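Swapping the switches on a mechanical keyboard (no soldering, promise)
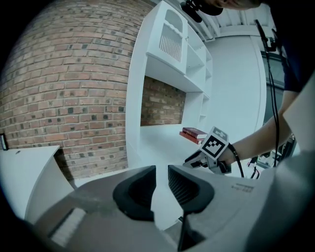
Do you need a soldering iron to change the switches on a keyboard? Not if the board is hot-swappable. On those, every switch sits in a little socket and pulls straight out, so all you need is a puller, a bit of patience and somewhere to put the parts.

I've been typing on the same Gretora board for ages and loved everything about it apart from the noise. My flatmate Wouter Brouwer loved nothing about it, mainly the noise. So in went a set of quiet linear switches, and I enjoyed it so much that I did his board the same week (he hadn't asked, but he's come round). If you've been putting this off, please don't! It's one of the nicest little upgrades you can make to a PC, and you can do it in an evening with the radio on.

What you'll need

A hot-swap keyboard. Check the manual or the maker's page before you buy anything.
New switches, plus a few spares. I bought 146 for the two boards and still had some over, which was lucky, as you'll see.
A keycap puller, the wire sort. The plastic ring sort works but can scratch the sides of the caps.
A switch puller, which looks like a pair of big tweezers with hooked ends.
Two bowls, one for caps and one for switches.
A soft brush and a dry cloth.

Three pins or five?

Switches come with either 3 or 5 pins underneath. Two of those are the metal legs that carry the signal, and the rest are plastic and only help to hold things straight. If your board takes the 5-pin kind, it'll take either. If it only has holes for the 3-pin kind, you can still use the others by snipping off the two thin outer plastic legs with nail clippers. It feels like vandalism the first time and then it's rather satisfying. Leave the fat plastic post in the middle alone.

Step 1: Unplug it and take a photo

Pull the cable out. If it's a wireless board, turn it off at the switch as well. Then take a photo of the whole layout on your phone. You think you know where every key goes, and then you're holding the Scroll Lock cap at eleven at night with two gaps left.

Step 2: Take the caps off

Slide the wire puller down over a cap, give it a small twist so the wires catch under the corners, and lift straight up. Start with the function row to get your hand in. The space bar, Enter, both Shifts and Backspace sit on stabilisers, the wire-and-plastic bits that stop long keys wobbling, so ease those up from both ends a little at a time.

While everything's off, brush out the crumbs. There will be crumbs.

Step 3: Pull the old switches

Each switch has a small clip at the top and another at the bottom. Put the hooks of the puller over both, squeeze until you feel the clips give, and lift. Some come out as if they'd been waiting for you, and others cling on. For a stubborn one, rock it very gently from top to bottom while you squeeze. Don't lever it against the plate, as you'll mark the metal and you may strain the socket underneath.

My first few took me a minute each. By the second row I was flying.

Step 4: Check the pins on the new ones

This is the step I skipped on my own board, so learn from me. The metal legs on a new switch bend very easily in the bag. Look at each one from the side before it goes in. If a leg is leaning over, straighten it with tweezers. If it's folded flat, put it to one side and use a spare. I had 22 bent ones out of the bag, and all but a couple were fine after a nudge.

Step 5: Press them in

Match the legs to the holes and check which way round the neighbouring sockets face, as some boards flip a row. Support the back of the keyboard with your other hand and press straight down until both clips snap. If it won't go, stop! Lift it out and look at the legs again. Forcing it is how sockets get pushed off the board, and then you really will need that soldering iron.

Step 6: Test before the caps go back

Plug in and open a keyboard tester in your browser. Press every switch once and watch for any that don't light up. A dead key is nearly always a bent leg, so pull that switch, straighten it and try again. Then put your caps back, using your photo, and give each one a firm push.

A few questions from the comments

Janaína Camargo asked whether she could mix switches on one board. Of course, and I'd encourage it! I've got heavier ones under Caps Lock and Esc so I stop hitting them by accident, and a light one on the space bar.

Someone else wanted to know if the Rocha switches need lubing. They're smooth enough straight out of the bag for me. Lubing does make a difference, but it means opening up every single switch, so try them dry for a fortnight first and see if anything bothers you.

And for the person with the older Relumwood board: I'm afraid that one's soldered, going by the photo you sent of the underside. A set of rubber rings under the caps will take the edge off the clatter in the meantime.

Updated 22 August 2018 with the note on pin counts.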